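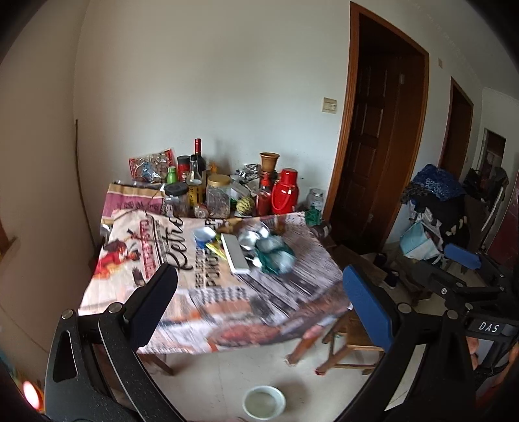

3 min read

Niloufar Arabzadeh wants a pair of robot arms that will clear a table. She has been building them at home since August, in the evenings after work, and has spent $615 on motors, bearings and aluminum so far. The project is called Raveck. She says the name was printed on a crate she used as a workbench for the first month.

The arms themselves can't do much yet. One lifts and turns, and the other is in pieces waiting for a shoulder joint. Most of her time now goes into the hand-held grippers, one for each hand, which she uses to do the clearing herself while their cameras record it.

"People ask to see the robot and I show them me picking up trash," she said. "That's the part that takes the hours. The arms need something to copy."

She works on an ordinary cluttered table, with jars and bottles at the back and small things toward the middle. Her early recordings were made on a bare desk with three wooden blocks. The software learned the blocks quickly and then failed on everything else she put in front of it.

"Blocks are easy. They're square and they stay where you put them. A wrapper folds up when you close on it, and then it's a different shape from the one you were aiming at."

The printed tablecloth stays on too. Kianoush Kazemi, who writes the software with her, asked her to take it off because the lettering and pictures confused his object detector. She said no. They argued over it for most of a week, and he ended up retraining the detector.

"He was right that it made things harder," she said. "But we eat off tables with cloths on them. I didn't want to build something that only works if you strip the table first."

A recording runs 20 seconds if it goes well. She has kept 355 of them and thrown out a lot more. The usual reason for deleting one is that her own hand moved in a way the arm can't follow. Her wrist bends further than the joint she designed, and she forgets. Kazemi wrote a check that flags those recordings, but she still watches every one before it goes into the set.

Moving the trash bin down to the floor brought its own trouble. With the bin up on a chair the reach was short and level. On the floor, both grippers have to point almost straight down, and light plastic can drift or catch on the rim.
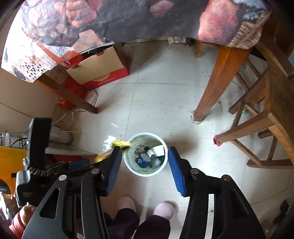 "I had been letting go too early," she said. "I'd open the fingers as soon as I was over the bin, the way you would with your hand. With packaging you have to go lower and wait a moment. So I do that now, every time, and it feels very slow."

The soft pads matter a good deal for this, she said. She tried bare printed fingers on the first version of the arm and they slid off anything shiny. She plans to fit the finished arms with ridged pads, so that what the arms feel is close to what she recorded.

Glass is off limits for now. The bottles and jars are there for the arms to learn to leave alone, and she reaches around them. She would like to try cups next, starting with plastic ones.

The second shoulder joint is being machined by Nabila Tjoa, a friend with access to a small mill. The first attempt had the bolt holes drilled for the wrong motor - "my drawing, my mistake," Arabzadeh said - and the new one is due in a couple of weeks. Until then she'll keep recording, mostly wrappers and bags.

Asked when the arms might clear a table without her, she wouldn't give a date.

"One wrapper into the bin on the floor, with nobody touching it. I'd be happy with that. Then I'd do it again with the other arm."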